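Ticket: bedroom radiator not heating, Gorkach flat
Opened 5/19/18 by Mariann Mészáros
Assigned to: Haris Petek

Reported: radiator in the small bedroom stays cold at the bottom. Hall and kitchen fine. Boiler set to 60.

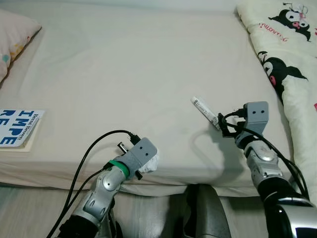

Update, Haris: bled the radiator, very little air. Opened the lockshield valve by a half turn. No change after 9 minutes. Pressure steady.

Tenant asks if the thermostat head could be stuck. Took it off and the pin moves freely, so I have put it back on setting 3.

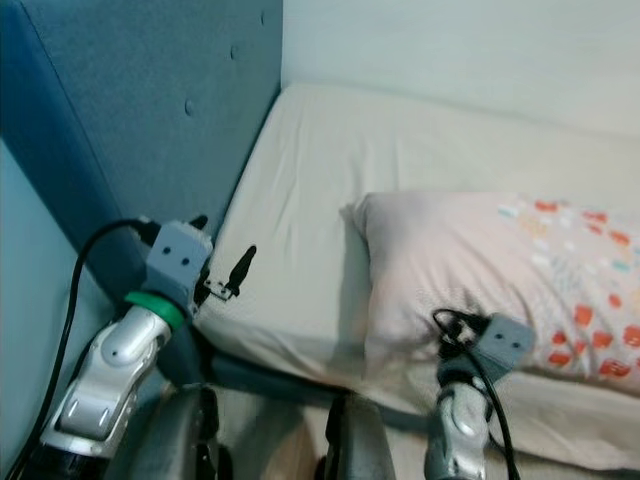 Update, Haris: drained a little from the bottom and it came out black. Sludge is the likely cause. Needs taking off the wall and flushing in the yard. Borislav has the hose and the spare valve tails.

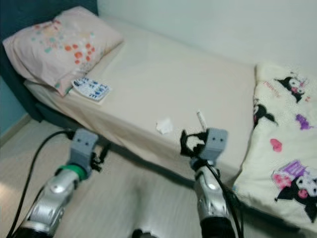

Small bedroom, bed with pillow.

Status: waiting for Borislav to confirm a time. Leave the boiler as it is until then.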